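Kernenell trains door-opening policy on simulated episodes with randomized interiors

Researchers at Kernenell have released results for a door-opening policy trained entirely in simulation and run on a two-armed mobile robot without further tuning. The work was led by Amparo Ccori and carried out with the controls group at Aguirre.

The policy takes color images from cameras on the robot and outputs joint targets for both arms along with base velocity. Training used 2000 simulated episodes. Wall, floor and door textures were drawn at random for each episode, as were handle position, hinge friction and camera angle. Camera roll was varied far beyond the values expected on hardware, a choice the team says reduced errors when the base crossed uneven flooring.

In 200 trials on lever-handle doors at a test site in Tendelberg, the policy completed the full sequence of reach, grasp, turn and pull in 83 percent of attempts. A baseline trained with fixed textures reached 51 percent. Most failures came at the turning stage, where the fingers slipped off the lever under load. The trials covered 14 doors, 4 of them fitted with closers.

Maeve Daly, who wrote the contact model, said the simulated levers were stiffer than most of those on site and that the next version will sample spring rates from measurements. Round knobs were excluded from the study. A second set of trials is planned in Filville in January.
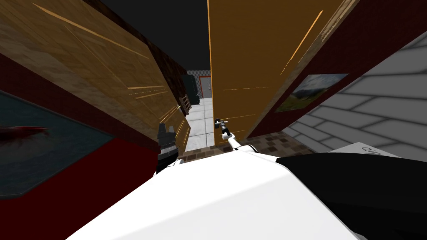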